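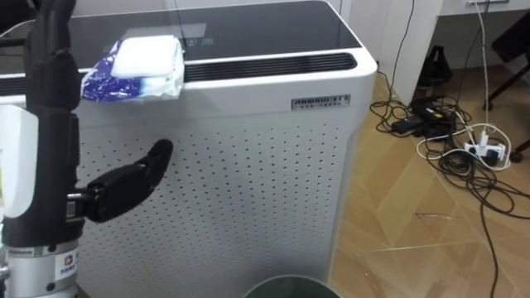
Tee sheet sync, part two

11 March 2022

The pro shop at Eltwood switched its tee sheet from Vivham to Onow over the winter, and I said I would write up the migration once the booking data had settled. It has mostly settled.

The export from Vivham comes as one flat file. Each row is a player, so a foursome is four rows that share a booking number. Onow wants one row per booking with the players in numbered columns. I wrote a short script to group the rows, and it handled everything except bookings where a player had been swapped after check-in. Vivham keeps the old player and marks the row with a status of X. The manual does not list X. I dropped those rows and compared the totals against the daily starter reports until they matched.

Member records were slower. There were a little under 4,000 of them, many from people who played once as a guest and never came back. Onow matches on email address and nothing else. Married couples who share an address get merged into one person, with one handicap and one account balance. If you have this problem, add a plus tag to the second address before the import and take it off afterward in the member screen. Doing it after the merge means splitting the charge history by hand - I did two of those and would not want to do more.

Time blocks need some care. Our intervals are 9 minutes on weekdays and longer on event days. Vivham stores the start time of each slot. Onow stores the first start time and an interval, then works out the rest. Any slot that does not land on the pattern moves to the nearest one that does, without a warning. The shotgun starts in September were all wrong because of this. They have to be entered as events, with the hole number in its own field.

The card terminals are from Bouvier and stayed as they were. Onow talks to them over the local network and expects a fixed address for each one. The router was handing out addresses as it pleased, so the terminal at the snack bar would drop off after a restart and come back as something else. I reserved an address for each terminal and the problem went away.

Rain checks did not come across at all. Vivham treats them as a discount code, Onow as a gift balance. There were 16 open ones, so I typed them in. I put the old code in the notes field in case someone turns up with the paper slip.

Still open: the nightly report counts a nine-hole replay as a new round, which makes the round totals too high. Support has the ticket. For now I subtract replays in a spreadsheet before the numbers go to the office.

Range ball keys are next, and they run on a separate system with its own database. I have not looked at the export yet.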